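Wiltstead Tenant Help Desk
Ticket: Static and lint on knitwear, fourth-floor sorting room
Opened: Jun 15, 2026
Opened by: Michalis Koutsoukos
Status: Open

First entry

Hi all, me again, and yes it's the static. We sort and fold donated clothes up here, and ever since we moved over from the Holtus building every knit that gets near the floor comes up crackling and covered in gray fuzz. I got a zap off a cardigan this morning that made me yelp out loud. The cotton stuff is fine. It's the sweaters and anything fleecy, and the dark pieces seem to pass their lint straight on to the light ones.

My first guess was the carpet. It's the low-pile gray kind with the fine stripes, and I've been blaming it since December.

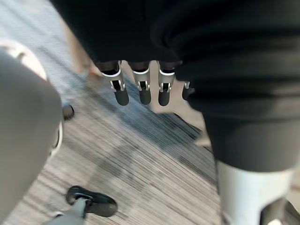
I asked Clovisov (they did our last deep clean) whether they put anything on it afterward, and the guy on the phone thought maybe a stain guard but couldn't find the sheet. He's going to call back. Meanwhile I borrowed a little humidity meter from the print shop downstairs and it read 36 percent at lunch, which seems low to me for June, but I'm no expert!

Second entry, same afternoon

What I've tried so far:

Moved the folding away from the vent. Helped a little, maybe. I still got a shock off the door handle.

Ran the Fuchs humidifier for four hours with the door shut. The meter crept up and the crackle on the sweaters got noticeably weaker — first real progress I've had. The tank ran dry and by the time I'd refilled it we were back where we started.

Wiped down one batch of 16 sweaters with a barely damp cloth before folding. Those stayed pretty clean, but it's slow going and I have 76 more pieces to get through this week, so I can't do them all that way.

Kept the colors apart. Turquoise and charcoal are the worst pair by a mile. Put a soft turquoise knit up against anything dark gray and I'm picking at it with tape for ten minutes afterward, folds and all (the folds are where the fuzz hides).
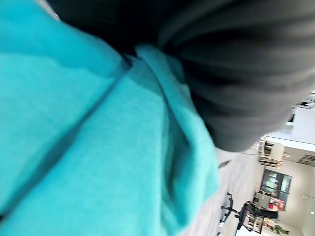
What I need from you

Could somebody check whether the air handling on our floor is set drier than the rest of the building? And if Clovisov sends you the cleaning sheet instead of me, please attach it here. I'd also love a second humidifier if there's one sitting in storage — doesn't have to be pretty.

I'm in until five most days, just knock hard, I have the radio on.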